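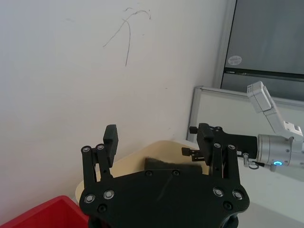
Tiago Frade says the creek path ought to stay gravel, and that the minute they pave it we'll have bicycles flying down the hill behind the ball field and somebody's grandmother in the water. He told me this over the hood of my car while my ice cream was melting in the trunk, and I didn't have the heart to hurry him, and besides I think he may be half right.

So that was the start of the evening. I'd gone out for bread and came home with bread, soup (soft) vanilla and the whole history of Dirkden Park, which I mostly knew but like hearing again. He remembers when the lower loop was just a rut that the mowers made. I remember the big willow, the one that went down in the storm, and the bench under it where I used to sit and let the kids throw crackers at the ducks. You aren't supposed to give them crackers. We all did.

The meeting was at seven. I nearly stayed home, my knee has been grumbling since the stairs at the dentist, but I'd promised myself I would go to one park meeting this year and here it is November already. I got there early and took a seat by the radiator, and then it was too hot and I was too shy to move, so I sat there with my coat in my lap like a big cat.

They have the drawings up on the town website too, but I do better with paper. The path would run 1251 feet, from the Skokari Avenue gate down to the little footbridge, and Plattner would do the work in the spring if it's approved. Asphalt the whole way. The gravel version is on a second sheet and it looks the same except it's colored tan. A man in front of me asked why it couldn't be half and half, paved on the flat part and gravel on the hill, and they wrote it down, and I thought well good for him, because that would suit me nicely and I think it would suit Tiago too, though he'd never say so out loud.

Valentin Pichler got up and talked about pushing his sister's wheelchair on the loop after rain. He didn't make a speech of it. He said they get as far as the second bench and turn around, every time, and she'd like to see the bridge. I hadn't thought about it that way, I'm ashamed to say. I walk that stretch nearly every morning and I step around the soft places without noticing I'm doing it. I clapped, and then I worried you weren't supposed to clap.

There's also 4000 dollars left over from the Sodik Field lights, and that took up a good deal of the night. Some want new benches and some want trees. I would like a willow, please, right where the old one was! I wrote that on my card and put two lines under it. Then I turned the card over and wrote that the drinking fountain by the gate dribbles down your chin, which it does, and it has done it since my youngest was in braces.

No vote until next month. There were 13 cards in the basket when I dropped mine in (I peeked), so I mean to call up Rosalie and the Tuckers and get them to send theirs, whichever side they come down on. They can mail them or leave them at the front desk.

Walked out with Valentin and told him I'd gladly keep them company some morning, and he said his sister would enjoy that, she likes to talk. Well, so do I. I must write to Tiago about the half and half idea before he gets himself worked up again.

Ice cream refroze with crystals in it. Had a bowl anyway, with the last of the peaches. Knee is up on a pillow. Library books are due, and I have to find the one about the lighthouse.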